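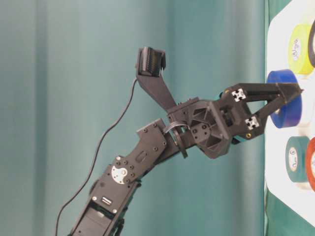 4.2 Equipment Planning for the Shared Bench

Requests for small robot arms at Rernis were, until this study, handled as single purchases. A group asked for an arm, the price of the arm was entered on the form, and the remaining costs came out of whatever budget line was open at the time. Our review of 13 such requests showed that the arm itself was seldom the item that delayed the work. Delays came from parts priced too low to be listed. The cable from the sensor module, which hangs in a long loose arc past the elbow, belongs to this class, as do the printed segments and the screws that hold them. Under the former rules a cable of this kind could be reordered only through a new request, with a waiting period of 20 working days.

For planning purposes we therefore treat the bench as one unit. The unit includes the arms, the work surface and its covering, the backdrop, the cameras and their mounts, a stock of printed parts, and the objects to be handled. Rokeya Khan and Sajib Liyanage drew up the first full list from workshop records. Farzana Jayasinghe checked it against the orders held by the purchasing office, where several entries had been filed under general supplies and one under furniture.

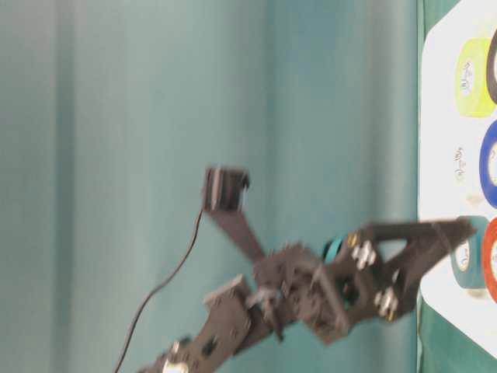

Page last changed: March 2019

Three suppliers were asked to quote. Tomik offered a complete bench with installation and a service visit each year. Arruda offered servos, brackets and fasteners as a kit, with assembly left to the buyer. Prameck quoted for assembled arms only and would not hold spare parts on our behalf. The quotes could not be compared on price alone, as each left out something the others included. They were restated in a common form before any decision was taken, with staff time for assembly entered at the internal rate. Cirilo Serrano carried out this step and his worksheet is attached as Appendix C.

Servos were the hardest item to plan for. Their useful life depends on load and on how often the arm changes direction, and our records on both points were thin. We set the reserve by joint. The elbow and the wrist were given a higher allowance than the gripper, and one spare of each type is to be kept at the bench. Groups that run heavier objects are asked to report this at the start of the budget year so that the allowance can be raised.

The choice of handled objects also has a cost. Colored electrical tape was selected for the sorting task because it is cheap, easy to replace, and sold in the same size by many vendors. A roll that becomes worn or loses its outer layer is written off without a form.

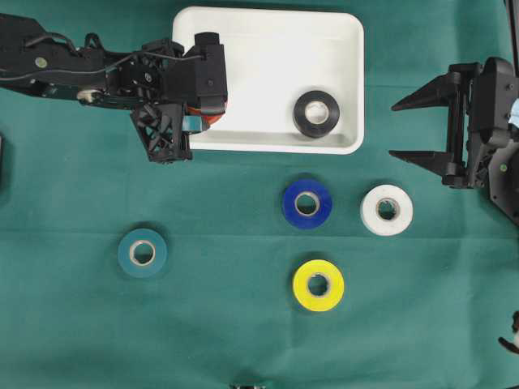
Figure 3. Tape sorting with two arms. A black roll lies in the tray; others remain on the cloth.

The move from one arm to two does not simply double the budget. The cloth, the tray and the overhead camera are shared. Printed fingers, cables and servos are not. Power supply was the item most often left out of early drafts, and one request had to be withdrawn and sent in again when the existing outlet proved too small for a second arm. We now ask that the electrical plan be signed before any quote is sought.

Bench time was planned on the same sheet as money. The sorting task was allotted 105 hours for the first term of use, including setup and the checking of recordings. 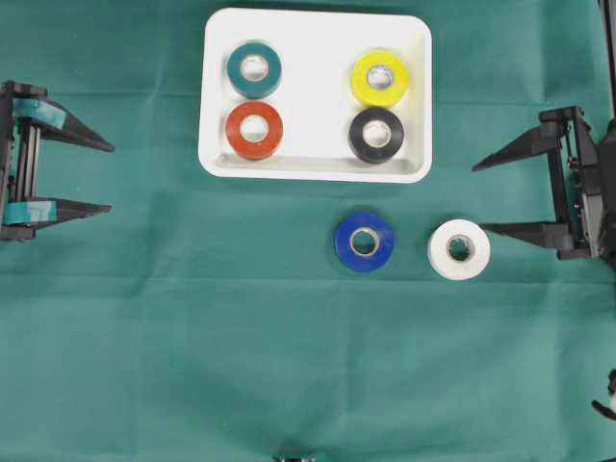 Hours not used by the end of the term return to the common pool and may be claimed by any group with an approved request. Ada Bellini, as budget holder, may release them earlier on written notice. Two groups objected to this rule on the ground that repairs take up time they had been promised. The rule was amended in September, and hours lost to a failed part are now added back to the group concerned.

The full cost sheet is held under file number 2072. It lists purchase price, expected life and reorder point for each item, and it is to be reviewed once a year with the supplier quotes. Freight is shown on a separate line. Items bought for a single trial and not expected to be used again are charged to the trial and do not appear on the sheet.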